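Brinham lost its last clothing repair shop in April, when the rent on Leitner Street went up to $900 a month. The sewing machines went to a school in the next county. Since then, people with a torn sleeve or a broken zipper have had to drive 38 miles or do the work at home.

Many have picked home. The public library now lends out mending kits, and the evening class in the basement fills up each time it is offered. It runs for 2 hours and covers buttons, hems and plain patches.
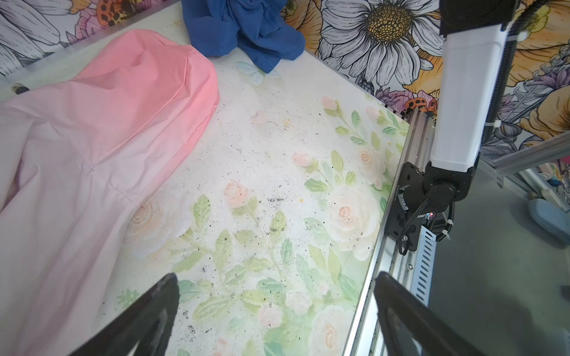
Most beginners bring in something they already gave up on. Cotton shirts are the easiest. Knits are harder, as the fabric stretches under the needle and the stitches pop later if the thread is pulled too tight. A ballpoint needle helps. So does going slowly.

The cost is low. A spool of all-purpose thread lasts most families a year or more, and patches can be cut from whatever is too far gone to save – old jeans are good for this, and so are pillowcases.
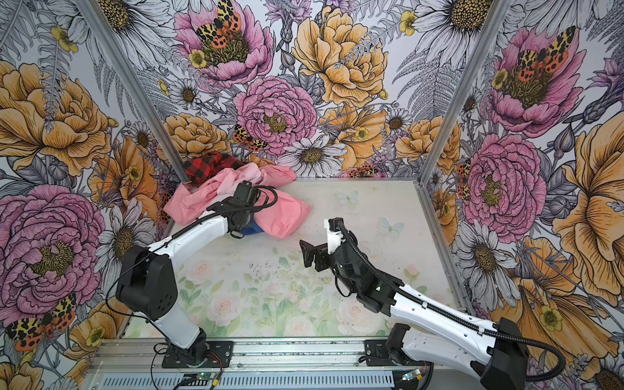
*A rumpled pink garment against a pale floral print.*

Climel, the thrift store on the north side, has changed what it does with damaged stock. It used to bale the stuff and ship it out. Now it sells it from a bin by the door at a dollar apiece, and the bin moved 1,000 pieces in its first season. Collars and cuffs are the usual trouble. A worn collar can often be unpicked, turned over and sewn back on, a job the Leitner Street shop did every week.

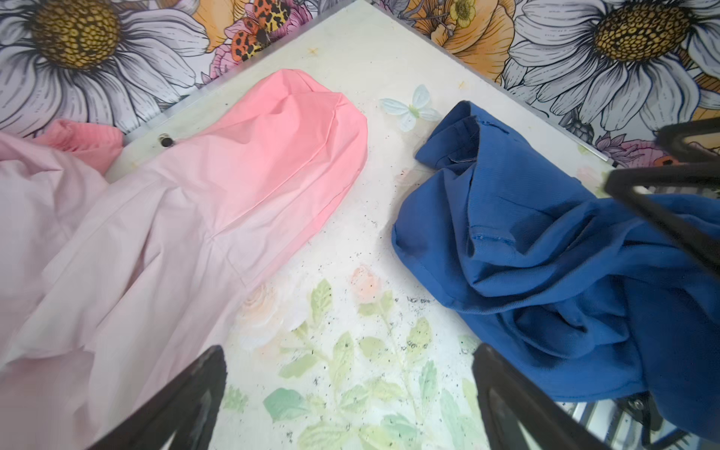 Higinio Alvarado thinks the class should go further. He would like to see a full session on collars and another on lining, and he says a basement with six chairs "does not replace a shop that could do a winter coat." He still drives his coats to Lundidach.

The library plans to add a second evening in the fall, with two more sewing machines if the money comes through.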